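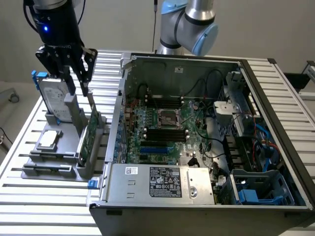
July, bench notes, Ballow shop

Third go at the contact cleaner question. The supplier sheet for the Jakab spray says it "restores" edge connectors on old expansion cards. I don't know what restores means and the sheet doesn't say. Either the gold is still there or it isn't.

Pulled 10 cards out of the Hunstead scrap lot, all of them flaky on the test board in at least one boot out of 6. Split them evenly. One half got the Jakab spray and a lint-free wipe, the other half got plain isopropyl and the same wipe. Same hands, same pressure as far as I can manage it. Let them sit over lunch, then 6 boots each.

Result: no difference I would bet on. The spray cards failed 2 boots in total and the alcohol cards failed 2 boots in total. The spray costs a good deal more and smells of oranges.

Things that bother me about my own test:

- Taking a card out and putting it back scrapes the contacts clean anyway. I should have had a group that was only reseated, with no wipe at all. Didn't think of it until the cards were done.
- The lot from Hunstead was stored in a damp unit and I have no idea what's on those contacts. Could be oxide, could be somebody's coffee.
- Six boots is not many. A card that fails one time in ten will sail through six more often than not.

The Skurkcombe people claim theirs held up for 400 insertions after one treatment. Fine, but what did the untreated ones do? I asked by email and got the brochure back again.

Also tried the pencil eraser trick on a dead sound card, mostly to settle an argument. It does get the fingers shiny. It also leaves crumbs and I'm fairly sure it takes plating with it. Not doing that on anything we intend to sell.

Next: same again with a reseat-only group, and log which slot each card goes in, as I suspect the second slot on the test board is half the trouble. Do not order more spray before then. The open can is on the top shelf, lid is cracked, keep it upright.

Need more wipes.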